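# 关于我们

Forkness 是一所培训搜救犬和训导员的学校。我们的学员大部分来自消防队、山地救援队和地方警务部门,也有少数是自己带犬来报名的普通人。学校由 Adeel Minhas 和 Uzma Sial 两个人创办,现在他们仍然每天在训练场上课。

我叫 Mutua Muli,负责学校的课程安排,也负责写这个网页。中文是我的第三种语言,如果有的句子读起来不太自然,请您原谅,也欢迎写信告诉我。

## 我们教什么

主要课程有两种。第一种是区域搜索,犬在树林、山坡或者倒塌的建筑里寻找失踪的人。第二种是气味追踪,犬根据一件衣物或者一个背包的气味,沿着一条路线走到终点。我们不教抓捕和扑咬,有这方面需要的单位,我们可以介绍到 Virk 训练中心,他们在这个方面的经验比我们多。

每一期基础课程是 308 个课时,其中有 95 个课时在夜间进行。很多训导员第一次来的时候觉得夜间课太多了。可是走失的老人和孩子,家里人常常到了晚饭以后才发现,队伍出发的时候天已经黑了,所以这个比例我们一直没有减少。
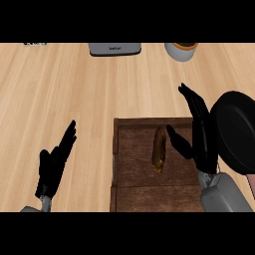 课程的前半部分,人学得比犬多。训导员要学习看风向,学习读自己的犬的尾巴、耳朵和呼吸,还要学习写搜索记录。写记录这件事大家都不喜欢,Danish Paracha 老师却要求得很严格:几点进入区域,几点离开,犬在哪里改变过方向,都必须写清楚。他以前在救援队做调度,知道一份不完整的记录会给后面的队伍带来多大的麻烦。

## 关于犬

我们不规定品种。目前在校的有牧羊犬、拉布拉多,还有几只混血犬。入学以前要做一次评估,时间是 2 个小时,看犬对陌生人、噪音和不稳定地面的反应。没有通过评估的犬,半年以后可以再来一次。

犬的健康由 Shoaib Janjua 兽医负责。他在学校里有一间诊室,上午看犬,下午给训导员讲急救:怎么处理脚垫的伤口,怎么判断中暑,什么时候必须停止工作。犬自己不会说累,这句话他每一期都要讲很多遍。

学校不安排犬单独住宿。上课期间,训导员和自己的犬住同一个房间,吃饭的时间也一样。有的单位希望先把犬送来,人以后再来,这样的申请我们现在不接受。

## 场地

训练场在 Clundar 河谷的北边,包括一片松树林、一段废弃的采石场道路和一个模拟倒塌建筑的区域。室内教室冬天有暖气,训练场当然没有,请多带一双靴子。

## 毕业以后

毕业的队伍会登记在 Trurkulance 名册里,附近的救援单位需要帮助的时候可以查询。每年 April 我们请毕业的队伍回来复训,复训不收费,住宿需要自己付一部分。退役的犬也可以一起来,很多训导员都会带着。

## 联系和参观

参观需要提前预约,请打电话到办公室,分机号码是 2126。上午打电话比较容易找到人。请不要带自己的犬来参观,评估日除外。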